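4.2 Pacing in the run leg

Race files were collected from athletes entered in the Barkgate and Skireo middle-distance triathlons, both held in July. Of the 212 files received, 15 were dropped because the watch had lost signal for part of the run. Each remaining run was split into four equal parts, and the pace of each part was expressed as a percentage of the athlete's own mean, so that 100 stands for an even effort.

The first quarter was the fastest for most athletes at both races. The drop in pace was steeper at Skireo, where the course climbs away from transition and returns by the same road. Athletes who had held a steady power output on the bike slowed less in the third quarter - the effect was small but appeared in both sexes and in all age groups. Swim time had no clear bearing on the shape of the run.
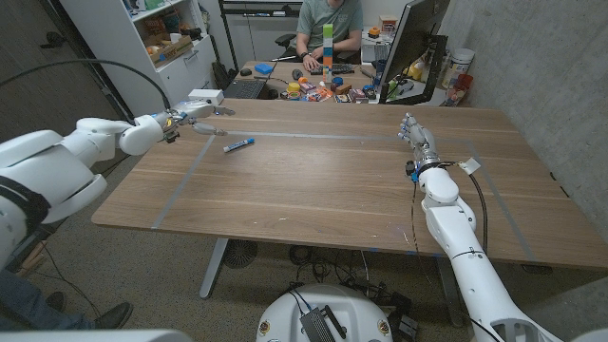
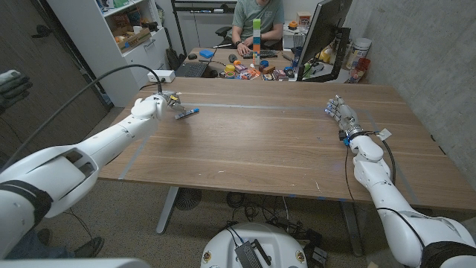

Figure 2. A blue-and-white marker and two white robotic arms at a wooden table.

According to Espiritu, whose written remarks on an earlier draft are included with permission, the bike result should be read with care, as strong riders at Skireo tend to be those who know the course and so hold back on the first climb. The same remarks suggest that drafting on the flat section at Barkgate may hide real differences in effort. We accept the first point in part. When athletes with a previous finish at the same race were removed, the link between steady riding and a smaller slowdown became weaker but did not vanish. The second point cannot be settled with the present files, which hold no record of the gaps between riders.

Heat is a further concern. Air temperature was taken from the organisers' own station at each finish line and was not measured along the course. Late starters ran in the warmer part of the day, and start wave was therefore entered as a separate term in the model described in Section 3. Removing this term changed the third-quarter estimate by less than its standard error.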